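Neighbor says I have to clear the whole sidewalk, not just my half. Is that a thing?

Posted by Rafail Pappas in Home & Street > Nundmont

I moved to Nundmont in July, into a corner house with what the listing called "generous frontage." I took this to mean flower beds. What it meant was sidewalk. There's a strip of grass I could mow with scissors and then there is the sidewalk, which is wide enough to land something on. 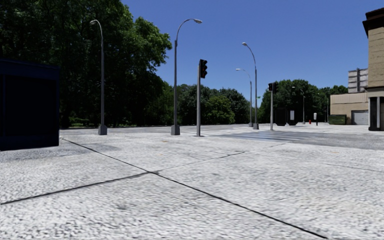 Evanthia Gkikas wants to know, before anyone gets going, whether I mean clearing snow or clearing everything, as the town treats those as two separate headaches.

Fair. I mean snow, mostly, though leaves came up too. The man next door stopped me at 9 in the evening while I was taking the bins out and told me that owners have to shovel from the property line to the curb, full width, and that the last people here got fined $117 for doing a path down the middle. He seemed to enjoy telling me. I always thought you did a shovel's width and went in for coffee. At my old place in Oria the sidewalk was so narrow that the argument never came up.

So: full width or a path? Does being on a corner mean I have to do both sides? And what can I put down that won't wreck the paving? The hardware store tried to sell me a 50-pound bag of rock salt and I got nervous and bought a rake.

Evanthia Gkikas
OK, snow then. Your neighbor is half right, which for that street is a good average.

Read the notice that comes with your first water bill. Mine says a clear path at least four feet wide, by 9 in the morning if the snow stopped overnight. I have never seen the words "full width" in it for houses. I believe shops have a stricter version, and that may be where he got it. Corner lots do both sides, sorry, plus the curb ramp if you have one. People forget the ramp, and then the plow fills it in with something like concrete and anyone with a stroller has to climb over it.

As for the $117, I can't say. I got a warning once and it was just a card on the door. Call the town office and ask for streets, not parking. Parking will be very friendly and send you to streets.

On the salt: skip rock salt if the paving is natural stone or newish concrete. Calcium magnesium acetate is gentler. It costs more and you'll resent it. Plain sand doesn't melt anything but it gives you grip, and you can sweep it up in spring – or leave it and let the wind carry it to your neighbor. Use a plastic shovel, or one with a rubber edge. Metal blades catch on the joints and you find out all at once, usually with your ribs.

Achilleas Lambrakis
just get a snowblower. I have the small Liapis electric, paid 700 for it, does my whole front in one battery if the snow is dry. wet snow forget it

also the old guy told me the same thing about the fine when I lived over there and the number was lower then

Aoi Nakajima
Agree with Evanthia on nearly everything, but check who owns the paving before you put anything on it. When they redid our block the town kept the first year of maintenance, and we were asked not to use any deicer at all until the following winter. Same office, same phone call.

Leaves are a different rule. You can rake them to the curb but not into the street, and pickup doesn't start until the trucks feel like it. At least you already own the rake.

Rafail Pappas
Thanks, all. Called streets, got parking. They were very friendly. Will try again tomorrow.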